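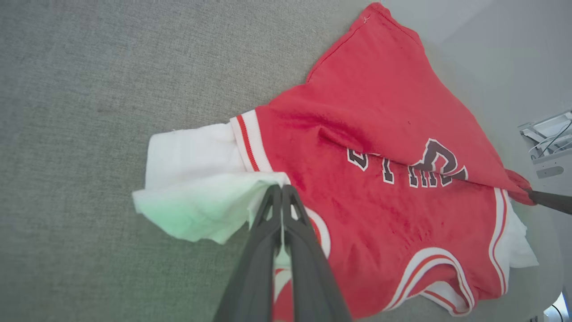
*Two grippers on a red jersey during folding runs at Podach.*

Podach is teaching its machines to do laundry, and the teaching is slow. The small automation shop started a folding project in August, and by the look of the log sheets taped up by the door it has eaten most of the team's working hours ever since.

The method is plain enough. A person sits at a desk across from the work surface, holds a pair of hand controls, and does the fold through the robot. Every motion gets saved — where the arms were, how wide the grippers were open, what the wrist cameras saw. Then the clothes get messed up and it starts over. The target for this round is 1000 saved folds. Team is a little past 700.

"People come in and ask when the robot is going to do something," said Ona Kütt, who runs the sessions. "It's doing what my hands do. That's the whole job right now."

Shirts came first, plain ones. Jerseys were added later and they have been harder. The knit slides, the trim around the arms and neck is stiffer than the body, and the big letters on the front don't bend like the cloth next to them. Put a white garment under a red jersey and the operator has to decide which layer to take hold of before anything else. Kütt says most bad runs go bad right there, in the first grab.

"You think you have one layer and you have two. Or you have none, you have air."

Both arms get used. One holds a corner or an edge while the other works, same as a person would do at home on the bed. Operators found early on that it's easier to keep one side pinned and move the other than to move the two together, and the written instructions were changed to say so. They also say to go slow near the trim, and to never yank. Yanking was apparently a problem.

A shift at the controls is kept short. Hands get tired, and tired hands make sloppy folds that teh software will learn from just as happily as the good ones. Five people rotate through. Each has a style, and it shows up in the recordings — one smooths everything twice, another goes straight for the sleeve end and hopes. Kütt wants to keep the differences. Her worry is a robot that can only fold the way one person folds.

Not everybody agrees. The control software comes from Zaltel, a two-room outfit that has been sending updates nearly every week, and its people would like cleaner data. Fewer pauses, fewer second tries. The discussion has been going on by email for a while and was still going at press time.

Failed runs, for now, are kept but marked. A dropped corner that gets picked up again counts as a pass if the fold ends up inside the limits. A dropped corner that gets left is a fail. Anything where the garment ends up off the work area is thrown out and not counted, no argument.

The clothes themselves are secondhand, mostly. Abeysekara, the thrift shop a few doors down, sells them to Podach by the bag. Staff there were told the use and asked only that nothing come back with holes. Some has. Snags at the hem are the usual damage, and those pieces stay in the pile on purpose, the thinking being that real laundry has snags too.

There's also teaching by hand, the older way, where a person takes hold of the arm itself and walks it through the motion. Podach tried it in the spring on boxes and liked it. For cloth they dropped it fast. The person's own arms kept getting in the way of the cameras, and with two grippers going you need more hands than anyone has. It's still used for setting start positions, nothing more.

Last month the team did a first test with the saved folds, letting the robot try a plain shirt by itself. Results were mixed. It got hold of the cloth most of the time and then tended to stall halfway over, waiting. Kütt put that down to operators pausing at the same spot while they looked for the hem. So the new rule is look first, then move. Runs recorded since then are filed separately so the two groups can be compared.

No test on a jersey yet.

The company that would use the finished system is Plikar, a rental firm for school and club uniforms. It washes everything in-house and folds by hand, and in the busy season the folding backs up. A spokesman confirmed the firm is paying part of the cost and would not say what part. He said no jobs were being cut over it. Folding is the task his staff ask to be moved off of, he said, and it's the one they can't hire for.

Plikar has asked for jerseys, shorts and socks, in that order. Podach has said yes to jerseys, maybe to shorts, and has not answered on the socks.

The count when this was written stood short of the goal but close enough that the team has started talking about what to record next. Kütt is pushing for tangled starts, two or three garments dropped together with nothing laid out. She'd like to raise the total to 1070 to fit a first batch of those in before the current contract money runs out. Zaltel would need to change the labeling screen, it only allows for one garment per run at the moment.

Sessions run mornings, from 8:30 until lunch. Afternoons go to checking the recordings, one at a time, by eye. Podach is looking for one more part-time operator to take morning shifts, no robot experience neccessary. Applicants will be asked to fold a shirt.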